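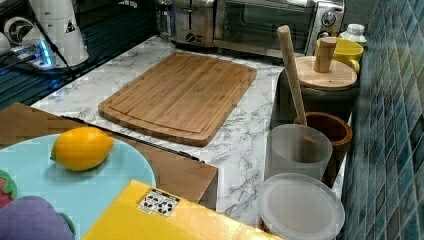 Sentencing in the Garnedwood burglaries, Friday's hearing
Posted by: R_Kerslake (Moderator)

Members will be aware that the defendant in the Garnedwood burglaries was sentenced on Friday after pleading guilty to five counts. The court imposed a term of imprisonment together with a compensation order of £3,090. The property listed in the charges was mostly of the ordinary household sort, the kind of thing any of us keeps on a kitchen worktop: a toaster, a toaster oven with a glass door, small items of that nature. One count concerned jewellery, and that count accounts for the greater part of the sum. Members are asked to confine their remarks to what was said in open court. Posts naming relatives of the defendant will be removed.

Rochelle Kerslake
Moderator, Courts and Policing board

Reply from: treloar_resident

Thank you for the notice. May I ask whether the compensation is to be divided equally between the five households? My neighbour in Treloar was the third of them and has received nothing in writing. She was told by telephone that a letter would follow.

Reply from: R_Kerslake (Moderator)

It is not divided equally. The judge set a separate figure for each count. The smallest was £200 and the second largest was £751. I did not note the remainder and would prefer not to guess. Your neighbour should contact the witness care officer whose name appears on her earlier correspondence.

Reply from: oldbench

I must record my disagreement with the sentence. A guilty plea entered on the morning of trial, with witnesses already in the building, ought to attract very little credit. I sat through the hearing and understood the judge to have allowed more than the usual one tenth. That is difficult to justify on the facts as opened by the prosecution.

Reply from: H.Howlader

With respect to the previous poster, I do not believe that is correct. I was also present. The plea to the first two counts was indicated in December, at the earlier hearing, and only the remaining three were entered on the day of trial. The judge dealt with the two groups separately and said so. The reduction was larger on the first group for that reason.

Hashini Howlader

Reply from: oldbench

I accept that there was an indication in December. My recollection is that it was offered on a basis the prosecution refused, in which case it was not a plea in any useful sense. The householders were still warned to attend.

Reply from: H.Howlader

The basis was refused for count three only. Counts one and two were never in dispute after December, and the householders on those counts were stood down. I would agree that the position of the Treloar witness was a poor one. She waited from ten in the morning until after three.

Reply from: treloar_resident

That is my neighbour. She was given a chair in a corridor and did not know that the plea had been entered until an usher came to find her coat. I make no complaint about the usher, who was kind.

Reply from: kinach_lane

Could someone confirm whether any of the property has been recovered? The newsletter from the Kinach residents' association stated that it had all been returned, and I know for certain that our bicycle has not.

Reply from: R_Kerslake (Moderator)

The prosecutor told the court that some items had been recovered from a lock-up on the Ellix estate. No list was read out. Was your bicycle part of one of the five counts? If it was not, it will not be covered by the compensation order, and you should write to the police quoting your own crime reference number.

Reply from: kinach_lane

It was not one of the five. We were told it would be "taken into consideration". I now see that I should have asked what that meant.

Reply from: oldbench

Offences taken into consideration can be the subject of compensation, so the moderator's answer needs some qualification. It depends on whether the defendant formally admitted the offence and whether a figure was put before the court.

Reply from: R_Kerslake (Moderator)

I am obliged to oldbench and withdraw that part of my reply. Kinach_lane should ask the police whether the bicycle appeared on the schedule signed by the defendant. The thread will remain open for further questions on the compensation order. Discussion of the length of the sentence should move to the general sentencing thread.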